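## 4. How passengers use printed timetables

Earlier work on rural bus travel has mostly asked whether people know when their bus is due. We were more interested in where they got the time from, and what they did when they found it to be wrong. This section sets out what passengers told us about the printed timetable, both the folded leaflet carried on the bus and the sheet behind plastic at the stop.

The study area takes in the market town of Lirdale and the villages along the valley as far as Lakico. Two operators run there, Skinner and Kovitz. Skinner runs the hourly service on the main road. Kovitz runs the side routes, some of which have four buses a day and none in the evening. Each prints its own leaflet, and the two leaflets are laid out differently. Skinner puts the stops down the left-hand side and the journeys across the top. Kovitz does it the other way round, with school-day journeys marked by a letter and explained on the back.

We sent a short form to 400 households, and we also asked passengers at stops to fill in a travel diary. The diaries gave us 3044 single trips once repeats and unreadable pages had been taken out. The form and the diary used the same wording for the questions on timetables, so the answers can be compared.

**Figure 2.** Metal arm with a green ring light, over a white tabletop. 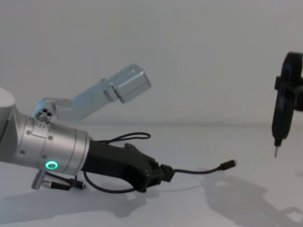

*Lirdale, April*

Diaries were handed out at the bus station in the morning and collected at the same place or by post. Passengers boarding in the villages were given theirs by the driver. Return by post was slower than we had planned for, and the closing date was moved back once.

Regular passengers seldom looked at a timetable on the way out. They knew the time of their usual bus and could give it to the minute. The return trip was different. Many had a rough idea of the last bus they could catch and checked the sheet at the stop when they got there, even if they had the leaflet at home. Shoppers and people visiting the health centre did this most often, as they could not say beforehand how long they would be.

Leaflets were kept for a long time. Respondents described them pinned up in the kitchen, folded into a purse or left in the car for days when the car was being mended. Several were using a leaflet that had been replaced the previous autumn. In most cases the times on their own route had not changed, and the old leaflet did no harm. Where a Kovitz journey had been moved by ten minutes, the passenger had usually found out by missing it.

The letter codes caused more trouble than any other part of the leaflet. Passengers without school-age children did not always know when term ended, and a few had waited for a bus that was not running. The same people said that they had no difficulty with the Skinner leaflet, which has no codes apart from the one for bank holidays.

**Figure 3.** Two metal arms with a thin black cable between their grippers.

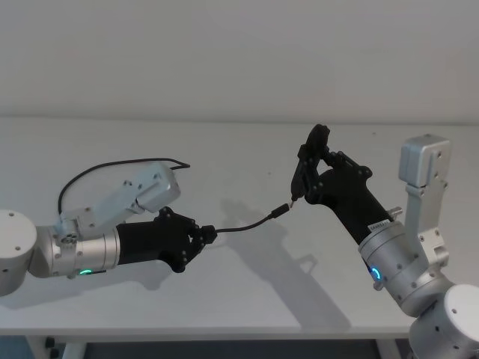
**Did passengers on the less frequent routes plan further ahead?**

Most of them did, and they commonly chose the bus home before choosing the bus out. Passengers on the hourly service tended to fix only the outward trip.

We also looked at the sheets at the stops themselves. Of the 99 stops in the area, those in the town centre had sheets for both operators, usually in one case. Outside the town it was common to find a sheet for one operator only, although both called there. Condensation inside the case made the lower lines hard to read at some of the village stops, and these lines carry the evening journeys.

The diaries under-represent people who travel once a month or less. Their answers on the household form suggest that they depend more on asking the driver or a neighbour, and Section 5 deals with them separately.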